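Thread: Clearing a table by machine – are we there yet?
Forum: Home and Workshop Automation

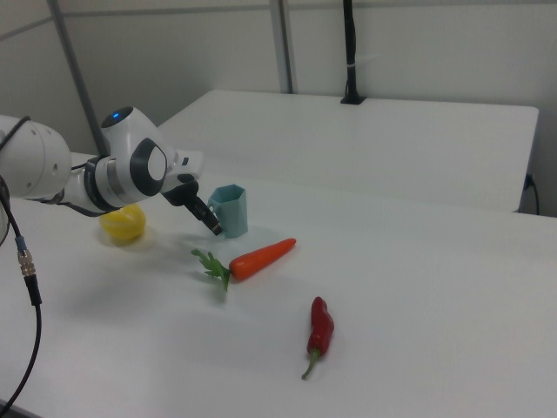 Gripper at the cup, handle side. Carrot and chilli still on the table.

pcele_bench
Starting a separate thread because the dishwasher one has wandered. My question is narrow. Can an arm with a plain two-finger gripper clear a small table of mixed items well enough that you would leave it alone to do it? I don't mean one rehearsed object in one rehearsed place. Cup, toy veg, whatever has been left out.

My own figure from April is 80 per cent of picks good on the first attempt, over 300 picks. Items were moved by hand between runs. A drop counted as a fail even if the arm recovered it.

lucT
80 is not a usable number for crockery. If I broke or dropped one cup in five I would be asked to stop helping.

pcele_bench
Agreed, but the failures are not spread evenly. The carrot accounts for a good share of them. If the fingers close on the leaves it swings, and then the place position is wrong. The body is fine.

Molefe_K
What is the approach on the cup? With the handle facing the fingers you have two quite different grasps available, and a planner that swaps between them from run to run will give you messy figures. We had this on the packing bench at Doruneck. Fixing the grasp type per object did more for us than any change to the vision side.

pcele_bench
Not fixed. It picks whichever scores higher. I can lock it and rerun.

zp_hevon
Worth doing. Also log the wall grasp and the handle grasp separately, otherwise you won't know which one you improved.

I disagree with lucT on the principle, though. Shop-floor work has never needed the first attempt to be perfect. It needs a failed attempt to be noticed and repeated. At Hevon our sorting cell misses plenty and still keeps up with the line, as the parts are tough and there is a tray underneath.

lucT
A kitchen has no tray underneath and the parts are not tough. That is my whole objection. Also a white table under even light is generous. Try it on patterned oilcloth at 17:00 with the sun coming in sideways.

zp_hevon
Fair on the lighting. Less fair on the cups. Plenty of households own plastic ones.

Matlala
How long per item? I can clear a table like that in 4 seconds with one hand and hold the phone with the other.

pcele_bench
17 seconds per item, roughly, including the return move. I have it running slow on purpose.

Matlala
Then for me it is a no at home and a maybe at work. Overnight the speed doesn't matter, provided it stops safely when it gets stuck.

Molefe_K
"Stops safely" is doing a lot of work in that sentence. Ours stopped safely and sat there until the morning shift with one part in its fingers.

pcele_bench
I'll lock the cup to the wall grasp, put the carrot on body only, and leave the chilli as it is. Same number of picks. Will post the split by object.

lucT
Please include one run on a cloth.

pcele_bench
Will do, if I can find one that lies flat.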